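Removable Hooks for a Shared Entryway
Group project report, Home Materials and Storage
By the Sesby section, October

The entryway at Hultley has one free wall, and the lease does not allow drilling. Students had been hanging bags and keys on the door handle, which loosened it twice last year. Our group was asked to find a way to hang small items there without making holes.

We compared adhesive strips, an over-door rack and suction hooks. The strips pulled paint off a test patch, and the rack kept the door from closing. Suction hooks need a smooth surface and the wall paint is too rough, so we put up a glossy green panel first and placed the hooks on that.
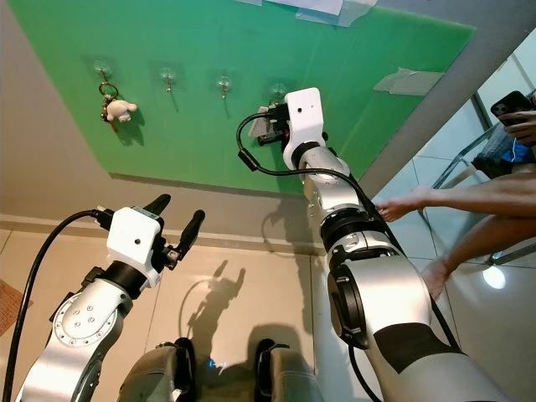 Photo: Ferevow project archive

The hooks are clear suction cups with small gold-colored metal hooks, set in a horizontal row. We looked at a staggered layout too, but long straps from the upper hooks covered the lower ones.

For the load test we hung a cloth bag holding 434 grams of rice on each hook and left it for 5 days. Every hook held. A second test with a full backpack failed in 85 minutes – the cup slid down before it let go. We would limit the row to keys, hats and light bags.

Wiping the panel with a damp cloth and letting it dry made a clear difference. We did not test the hooks in summer heat, and the Van Beek hallway would need a longer panel.

Contact: Sesby section, Room 103 | © Hultley student projects | Back to top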